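# Conneely Extends Winter Service Hours for Heat Pump and Furnace Customers

February 2026

Conneely Heating and Air has extended its weekday service hours for residential customers in the Pinau and Varnari districts through the end of the heating season. Technicians will now be available until 9 p.m., and the telephone line will be answered by a dispatcher until 10 p.m. Customers with a current maintenance agreement will pay the standard daytime rate for any visit that begins before the new closing hour.

The change follows a busy start to the winter. Between the beginning of November and the end of January, the company completed 3,776 residential visits, of which 378 were calls for a complete loss of heat. Most of those calls involved equipment that had not been inspected in the previous year, according to the company's service records. Clogged filters, worn igniters and blocked condensate drains were the causes recorded most often.

"Many of our customers are not home before six," said Capucine Renaud, director of residential service. "They were taking time off from work to have a filter changed or a thermostat looked at. The later hours should make that unnecessary for most households."

Twenty-nine technicians are assigned to the evening schedule on a rotating basis. Each will carry a stock of common replacement parts for furnaces, boilers and ducted heat pumps, so that routine repairs can be finished in one visit. Work that requires a permit, including the replacement of a gas line or an outdoor unit, will continue to be scheduled during the day. 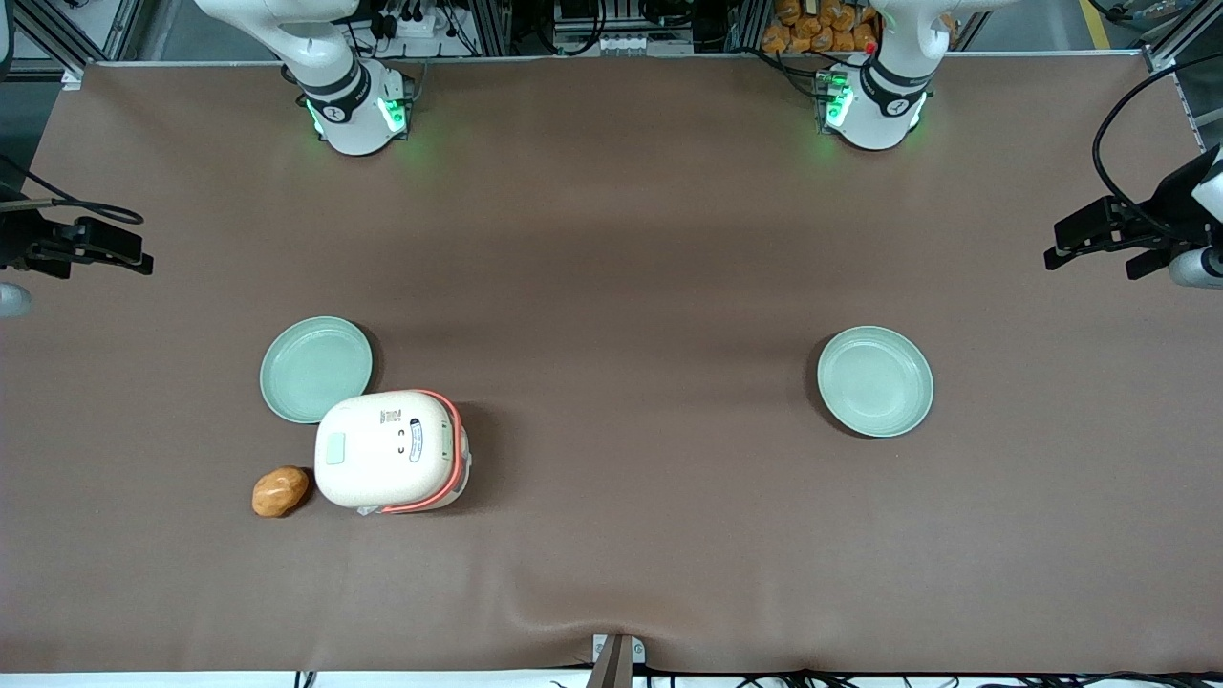

Customers who heat with electricity are asked to give particular attention to the load on their household circuits. Portable space heaters remain the most frequent source of tripped breakers reported to the company in cold weather, and they should be plugged directly into a wall outlet, never into an extension cord or power strip. Kitchen appliances add to the demand at the hour when the heating system is also working hardest. A rice cooker such as the white one shown with the two pale green plates draws far less power than a space heater, but the two should not share a circuit if the breaker has tripped before. Households that experience repeated trips should stop using the circuit and request an inspection.

The company has also revised its seasonal inspection. The visit now includes a test of the carbon monoxide alarm nearest to the furnace, a reading of supply and return air temperatures, and a written record of the filter size and the date it was last changed. For heat pumps, the technician will check the defrost cycle and clear leaves or packed snow from the outdoor unit. The price of the inspection has not changed.

Owners of Jendus thermostats installed before last winter may need a software update before the evening setback schedule will work correctly. The update can be made from the thermostat's own menu and takes a few minutes. Technicians will perform it at no charge during any scheduled visit – customers do not need to book a separate appointment.

Ifeanyi Sani, who manages dispatch for both districts, said that calls reporting no heat will continue to be placed ahead of all other requests, with first priority given to homes with infants, older residents or anyone with a medical condition affected by cold. Callers should tell the dispatcher about these circumstances at the start of the call.

"Please also have the make of the equipment ready, and tell us whether the display is lit," Sani said. "That helps us send the right parts."

Anyone who smells gas should leave the building at once and call the gas utility's emergency line or 911 from outside. The company does not respond to suspected gas leaks until the utility has made the site safe.

Evening appointments may be requested by telephone or through the customer account page. A limited number are held open each day for same-day repairs. Appointments canceled with less than 20 hours' notice are subject to the usual fee – the fee is waived in the case of illness or severe weather.

Maintenance agreements due to expire before the end of the heating season may be renewed now at the current rate. Tenants should ask their landlord or property manager to confirm coverage before scheduling a visit, as the company can carry out repairs only with the approval of the account holder.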